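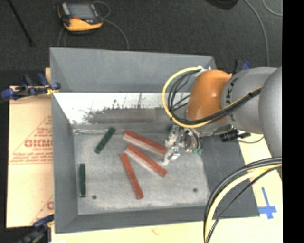 How to Sort and Put Away Loose Blocks Without Buying a System

By Yamuna D'Souza
Updated March 17, 2024

Most advice on storing blocks starts with a shopping list. Divided trays, labeled pouches, a rolling cart with a drawer for every color. I have tried a fair amount of it and most of the carts ended up holding mail. What follows takes one tray, one box and a cloth, and you probably own all of that already.

I am talking about plain rectangular blocks in a few colors, the kind that get dumped out and left at every angle. If you have arches, wheels and tiny people mixed in, pull those out first and deal with them another day.

What you need

A shallow tray or bin with sides that slope inward. Straight sides work, but a block that lands flat against a straight wall is annoying to get your fingers behind.
A box with a lid, a little longer inside than your longest block.
A damp cloth and a dry one.
A piece of cardboard, if you want a divider.

Step 1. Spread them out

Tip the blocks into the tray a few at a time. You want one layer with some floor showing between them. People will tell you to work from a heap because it's faster. I timed it both ways in February with a set of 100 and the heap was slower, mostly from picking up the same green block again and again.

If your tray has holes in the floor, check that nothing you are sorting can fall through. Full-size blocks won't. Pegs might.

Step 2. Pull one color

Start with the color you have most of. In a red and green set that usually means red, but look before you decide. Take every red block out and lay them side by side on the table, long edges touching. Don't stack yet.

I'm not convinced color is the best way to sort for play, by the way. Farah, who runs the after-school room at Allum, sorts by length and says the kids build more. Could be. Color is easier to keep up, and a system that gets kept up is the one I'll recommend. If all your blocks are the same size the argument doesn't matter.

Step 3. Wipe the blocks and the tray

Damp cloth first, dry cloth right after. Bare wood should never sit in water, whatever the internet says about a quick soak. Painted wood is a bit more forgiving. Plastic can go in a sink.

Do the tray as well. Light-colored walls collect specks and smudges, and there's no sense putting clean blocks back on a dirty floor. Some marks will not come off. I gave mine two rounds with the cloth and then left it alone - it's a tray.

Step 4. Pack the box

Lay the first color flat on the bottom, all pointing the same way. Turn the next layer a quarter turn so it sits across the first. Stop at 4 layers, even if the box is deeper. Past that the bottom ones never get used.

For a divider, cut the side off a shipping carton and stand it upright. Printing on it is fine. I bought the Pritov insert and it bowed by the second week, so I went back to cardboard.

Step 5. Leave it where it gets used

A box on a high shelf looks tidy and guarantees the blocks will be out on the floor all week. Low shelf, lid loose, tray underneath.

How long it takes

My first full sort took 45 minutes. It goes quicker once the box is set up, though I wouldn't believe anybody who promises you a five-minute cleanup.

Is the Ziltgate sorter worth it?

I get asked this a lot. It's a tray with a lid and a higher price. If somebody gives you one, use it.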